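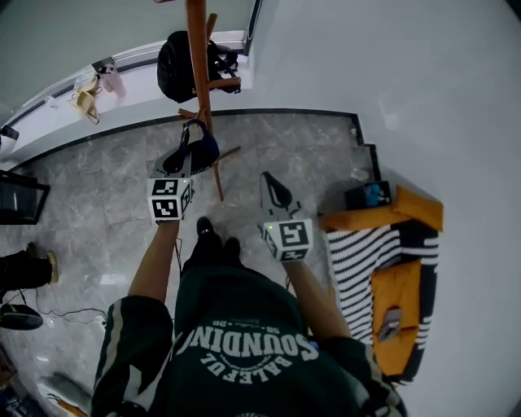
Step 4: Fit the marker cubes and check both grippers

Right, you should have two working hand grippers by now (if the jaws still stick, go back to step 3 and have another go with the file). Now for my favourite bit, the cubes! These are how the tracking software knows where each hand is and which way it's pointing, so it's worth spending an evening on them.

I print mine in plain white and stick the marker squares on afterwards. You can print the patterns straight into the plastic if your printer does two colours, but mine doesn't, and matt paper with a glue stick has held up fine since January. Don't use glossy paper. I did the first time, and every time I turned towards the window the software lost me completely.

Every face needs its own pattern, and the left and right cubes mustn't share any. Write the numbers down as you go. I mixed up two faces on my first set and spent a whole Sunday thinking my code was broken – Judite Tavares spotted it in the time it took to drink a cup of tea.

Screw each cube down with two M3 x 12 bolts. Tight, please! If it wobbles at all your recordings will be rubbish, and you won't notice until you play them back on the arm.

Next, the cables. I bring both of mine back towards my body, leaving enough slack to stretch my arms right out in front. Try it before you tie anything down. Reach forward, reach up, cross your wrists over, and if anything tugs, give it a bit more.

Then stand somewhere with a clear patch of floor, hold both grippers out and start the viewer. Mine complained 38 times in the first minute, nearly all from the left hand, and a new cable sorted it. Open and close the jaws slowly, then quickly, and keep an eye on the two lines on the graph. They should follow your fingers with no steps in them.

If the handle loop rubs, wrap some cloth round it. I used an old navy one and it's far kinder on the knuckles (thanks to Lourenço Lobo for nagging me about that).

Step 5: Record your first short task

Start with something dull. Picking up a sponge and putting it in a bowl is plenty.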